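Veden wants its renters to cook less in the evening, and it is willing to pay them for it. How much it will pay, and who ends up covering the cost, is harder to pin down.

Starting in April, the landlord will offer tenants in 260 apartments a credit on their rent if they keep ovens and stovetops off during the early evening, when power is most expensive. The plan is called Ovska. A small meter on the kitchen circuit, made by a firm called Jirnex, will keep score.

The credit is $2 for each evening the kitchen stays under the limit. Veden's flyer says a careful household could save $50 a month. Getting there would take 25 cold suppers, or 25 late ones, and the flyer doesn't dwell on that.
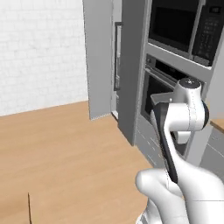 The company says the program is voluntary, and on paper it is. Tenants can decline by filling out a form at the leasing office. Those who do nothing are signed up when their lease renews. A spokesperson described this as "making it easy to take part," and did not say why a form is needed only for the people who would like to be left alone.

Diarmuid Mac Suibhne, who rents on the fourth floor of the Shirazi building and works until six, did the math at his own table. "I get home, I'm hungry, I turn on the oven," he said. "They'd like me to wait until nine. For two dollars I could maybe buy a bag of chips to get me through."

He also asked what the building's owner gets out of it. Veden buys power in bulk and bills tenants a flat monthly fee, so any drop in evening use goes to the company first. Asked whether the savings would be larger than the credits it pays out, Veden said it was "too early to model." It had no trouble modeling the $50.

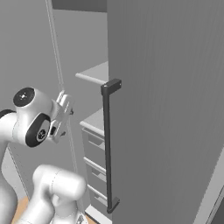
Then there is the meter. Jirnex says it records only how much power the kitchen uses, in blocks of 45 minutes, and doesn't know what anyone is making. Still, a record like that shows pretty clearly when a person is home and when they go away for a week. The privacy notice says the data may be shared with "service partners" — the partners are not listed.

Refrigerators are on the same circuit in the older units, and an aging one can eat up a good part of the nightly limit without any help from dinner. Veden said it would look at those cases one at a time. It has not said whether it would replace the appliances, or whether tenants would miss out on credits in the meantime.

Mac Suibhne has picked up the opt-out form. It is two pages long and asks for a reason. He wrote "supper."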